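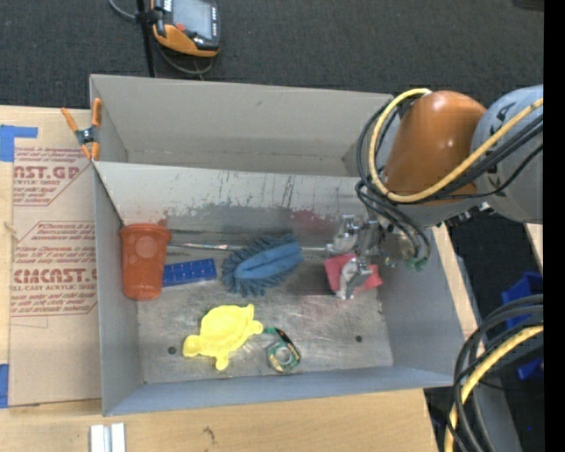 Most of what gets sold for cleaning and touching up metal bins, trays and tins is a waste of money, and I say that as someone with a shelf full of it. The adverts always show a dull grey box turning into a mirror with one wipe. My own results have been duller. Take a two-part metal bin with a divider like this one, with dark scratches down the pale face of it, the paint worn to a ragged edge and the bottom of the bigger half rubbed to bare metal. No wipe is going to put that paint back. The question is whether it needs putting back at all, and for a bin that holds odds and ends I doubt it.

Washing first

Hot water, washing-up liquid and an old brush will shift most of what people buy sprays for. I tried the Bruvier metal restorer last September on an old baking tin and cleaned the other half with washing-up liquid. Once both halves were dry I couldn't tell you which was which. The Bruvier half smelt of oranges for a week.

Dry the thing properly afterwards. A tea towel gets the flat parts and misses the seams, so stand it on end somewhere warm overnight.

Scratches or dirt?

Rub a white pencil eraser over the mark. If it fades, it was scuffing left by something softer, and more rubbing will take it off. If it stays put, it's a scratch and you can stop. I've seen bicarbonate paste recommended for real scratches. It does nothing for them, though it is good on tea.

Reddish stains

These get called rust straight away, and sometimes they are. Paint, old grease and the dye out of cheap cloths can look much the same. Try a dab of white spirit on a rag, with the window open. Rust will feel rough under a fingernail and won't budge. For light rust I use fine wire wool and a drop of oil – vinegar works too, but rinse it off well or you'll have more rust than you began with.

Repainting

Ehlers make a metal primer which is decent, and I'd use it on the outside of a box. On the inside floor, where things are dropped and dragged, I've never had a coat last. The tin promises protection from 400 grit upwards, whatever that means. I rubbed down with 400 grit as told and it still flaked.

Liners

The Foltgate cut-to-size liner curls at the corners. The Bolenent one lies flatter but costs more than the bin did. A bit of old carpet or an offcut of vinyl does the same job. Cut a paper pattern first, and trim it a shade small so you can get it out again to shake the crumbs off.

Wax

Car wax on bare metal does help a little against damp. You have to redo it every couple of months, and I usually forget.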